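Progress report to the Jorndale Fund: software for low-cost tabletop arms
Prepared by Genalyn Sarmiento, Nuvlow, October 11, 2020
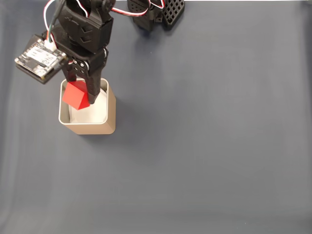 What has the grant paid for since our last report?
Mostly my time and Kornél's, spent on three pieces of software: the planner that decides how the arm should move, the part that works out where an object is before a grasp, and the tool we use to replay and compare runs afterwards.

Dear all,

Thank you again for your patience over the summer, and for the very kind note that came with the second payment. Kornél Győri and I read it out to each other over the phone, and it cheered us up on a day when very little else was working! I have tried to keep this report in everyday language, as you asked, and have put the fiddlier material in the project folder for anyone who would like it.

The planner

When I last wrote, the planner treated the whole job as one long movement, from the resting position to the object and on to the container. It was simple to write and rather unpleasant to live with, as a small mistake near the start was carried all the way to the end. Kornél has now split it into stages (approach, close, lift, carry, lower, release), each with its own check before the next may begin. If a check fails the arm goes back one stage and tries again, where previously it would have had to begin from scratch.

The lowering stage has taken the most work by a long way. A cube gripped by two fingers doesn't always hang square, and when a corner points down it needs more room at the mouth of the container than the old planner allowed for. The new version looks at the angle of the cube in the fingers and chooses a lowering path to suit. It also knows about the fingers themselves now, which sounds obvious when I write it down, but for months we had been planning for the cube alone and leaving the fingers to look after themselves. They did not.

Out of 144 placing runs with the new planner, 26 ended in a stop that needed one of us to step in. I would have liked a smaller figure to give you. Most of those stops happened at the rim, with the planner deciding (correctly, I think, if a bit timidly) that it couldn't be sure of the gap. Kornél believes the margin can be tightened and has a branch where he is trying it out.

Finding the object

This part has gone better than I dared hope. A strongly coloured object on a plain grey table is about as kind a test as one can devise, and I don't want to make too much of it, but the position estimate is now steady enough that the planner no longer jumps between two answers while the arm is moving. We did this by making the software hold on to its last good estimate for a moment when the gripper covers part of the cube. Before, it would lose the cube just as the fingers closed, and then rather wildly guess.

Shadows are still a nuisance. A soft shadow beside the container can be taken for part of its wall, and the software then believes the opening is somewhere it isn't. I have a fix which compares the suspected wall with the known shape of the container, and it works on recorded runs. It has not been tried on the live arm yet, so please treat it as unfinished.

Jellow, the replay tool

You may remember that Jellow began as a little script I wrote for my own use. It has grown up a good deal! It now lines up the planned path and the path the motors reported, so we can scrub back and forth and see where the two part company. There are 1,395 recorded runs in it, going back to the very first ones, and any of them can be run again through a newer planner to see what it would have decided.

Kornél has added notes, so that either of us can pin a remark to a particular moment. I can't tell you how much time this has saved us, two people working in different towns and forever asking one another "which run did you mean?" We would like to release Jellow openly before the grant ends, and I'd be grateful for your thoughts on the licence.

What has slipped

The work on letting the software handle a second container shape has not started. I had it down for this period and I'm sorry to move it. The motor control layer, which we inherited from the earlier Ansari code, turned out to send commands in uneven bursts, and the arm shook slightly whenever the planner asked for a slow movement. I rewrote the timing, and then had to rewrite the parts that had come to depend on the old timing, and there went most of a month.

The budget is not affected. The hours have moved from one heading to another, and the revised table is in the folder with the old figures left alongside.

Next steps

Kornél will finish the tighter rim margin and repeat the same set of placing runs, so that we can compare like with like. I'll move the shadow fix on to the arm, then begin on the second container shape. We would also like 2 short calls with your technical adviser before the end of October, one on the planner and one on the Jellow release, if that can be managed.

Do ring if anything in this is unclear. I'm at my desk most mornings, and Kornél is happy to take questions on the planner directly.

With warm thanks from us both,
Genalyn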